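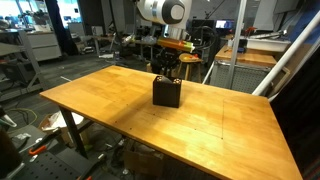
Na bancada da Irkance, o braço já tem horário. A Dorottya Barta, que passou anos a tirar peças de caixas pretas à mão, agora prepara as caixas, confere a posição e carrega no botão. Diz que é uma promoção. O ordenado ainda não foi informado.

O programa da Markik pede 300 repetições por turno, com pausa a cada 56 para rever as falhas. O braço não pede café, mas pede a Dorottya quase 12 vezes por manhã.

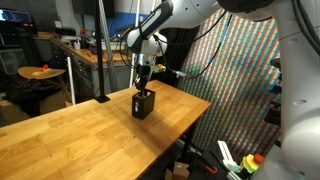
O Imre Halász, do planeamento, garante que ninguém vai sair. Mudam as tarefas: menos pulso, mais ecrã, e uma folha de registo nova com colunas que só ele entende. A Etelka Gulyás já pediu formação em programação e uma cadeira decente, por esta ordem. A formação começa em junho, às 8h30, na sala pequena. Quanto à cadeira, o pedido seguiu para o Zoltán Fodor, que o devolveu por falta de assinatura.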